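Notes on reading a county budget

The adopted budget for Lorkcombe came out in August as a PDF of 440 pages. I finished it in October 2025, mostly in the evenings. These notes cover the part I found hardest to follow, the transfers between funds, and they assume you know what a general fund is.

## Where the money moves

A transfer is an entry that takes money out of one fund and puts it in another. No tax is raised and no bill is paid. It still matters, as a council can approve a service in the spring and then move the money for it in the fall, and both votes are legal.

Lorkcombe lists its transfers in three places:

- the summary table near the front
- the fund pages, one line each
- an appendix sorted by account number

The three do not use the same labels. The summary calls one item "Sturnar support." The fund page calls it "interlocal, recurring." The appendix gives only account 2978. I matched them by amount, which works until two items have the same amount. That happened once, and I had to write to the clerk's office. They answered in 8 days with a marked-up copy of the appendix.

## The Sturnar item

Sturnar is the smaller town to the north and shares a road crew with Lorkcombe. The agreement says each side pays by lane mile. The budget pays a flat sum. I can find no vote that changed the method, and the agreement has no clause that lets staff change it alone. There may be an amendment that was never posted. I have asked for it.

Kuldeep Tomar read a draft of this and pointed out that the flat sum may be an advance, settled at year end. That would fit the word "recurring" on the fund page. It would not explain why last year's report shows no settlement. His point stands as a possibility — I have left the question open.

## What I would change

One account number, printed in all three places. The document already holds the numbers, so the cost is a column.

The second change is a page listing every agreement with another government, its date, and the vote that approved it. Resolution 1406 asked for such a list. The budget cites the resolution in a footnote and does not include the list.

Next I plan to go through the Balogun Street bond schedule, which has its own numbering.
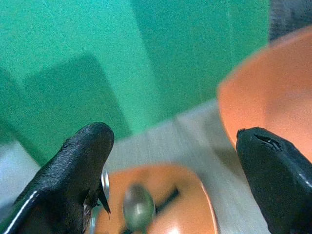
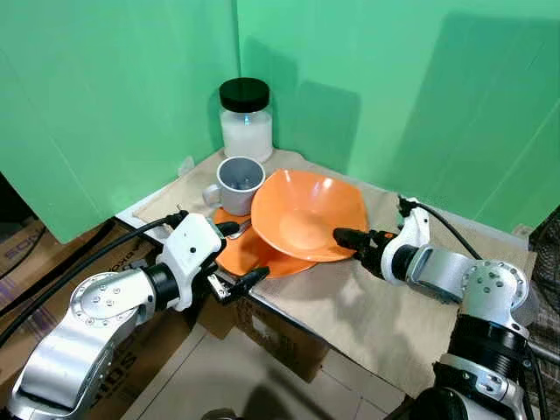 Second picture: the green corner, with the lidded glass jar at the back of the table.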